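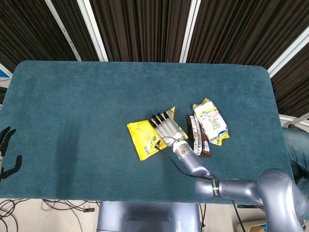
Packets on the blue table

Vustcombe Customs and Calendar list
Re: Easter baskets, and what goes in them
From: Valter Halvorsen
14th April

Przemysław Nowicki wrote:

> Several people asked after the last newsletter what we put in the basket
> for Holy Saturday. In my family it was always eggs, bread, salt, a piece
> of sausage, horseradish and a small lamb made of butter or sugar. My
> grandmother lined it with a white cloth and put sprigs of box round the
> handle. We took it to church in the morning, the priest sprinkled it with
> holy water, and we were not allowed to touch any of it until breakfast on
> Sunday. Other families put in cake, or cheese, or pepper. I would not say
> there is one correct list.
>
> What I would like to know is what other people on this list did on the
> Saturday. Was it a proper day with its own customs, or was it just the
> day in between?

For us it was the day in between. I grew up in Norway, in a valley where most families had a cabin or knew someone who did, and Easter meant going up to it. The shops shut early on the Wednesday and that was that until Tuesday. You had to carry in everything you were going to eat. My mother wrote a list in March and pinned it inside the cupboard door.

The food was plain. Oranges, a lot of them, eaten outdoors with your back against the wall of the cabin if there was sun. Boiled eggs, dyed with onion skins if someone had remembered to save the skins. Lamb on the Saturday evening, in our family at least, though my cousins had theirs on Sunday. After supper we played cards and my father read a detective novel. I have been asked before whether the Easter detective novel is a real custom, and it is. The newspapers print lists of them and there are serials on the radio.

There was no basket and no blessing. My grandmother would read a chapter from the Bible on Good Friday morning and we sat still for it. On Saturday we could do as we liked.

Painting eggs I can say a bit more about. We blew ours, with a pinhole at each end, and hung them on birch twigs which had been brought indoors a couple of weeks before so that the leaves came out. My sister kept hers in a box of cotton wool, and 22 of them survived two house moves. The oldest is brown with a white band and has a crack at the wide end. She still puts them up.

When I moved to Vustcombe I found that the twigs were easy enough but the timing was not. Birch here is already well on by Easter in a late year, so there isn't much point in forcing it. I use hazel now. Cut it long, crush the bottom inch and change the water every few days.

On the dyeing, for those who asked: brown onion skins, enough to fill a saucepan loosely, simmered for half an hour and left to cool. Put the eggs in cold and bring them up slowly. Hard boil them and leave them in the dye overnight in the fridge for a darker colour. A spoonful of vinegar helps. Red onion skins give a muddier result and I don't bother with them.

Two other things. The supper at the Lashari rooms had 17 people at it this year, and there were dishes left over, so next year we will ask people to bring less. A large oval dish with a blue rim is still in the kitchen there. And the Wuletti booklet on spring customs, which I mentioned in the autumn, has been out of print for a while. I have a copy and can lend it. The chapter on egg rolling is the one worth reading.

Przemysław, could you say what happened to the box sprigs afterwards? My neighbour thinks they were kept in the house all year, but she may be mixing them up with the Palm Sunday ones.

Valter

3 replies | 418 views | Share
Hosted by Hinduvar Lists | Contact the list owner | Back to top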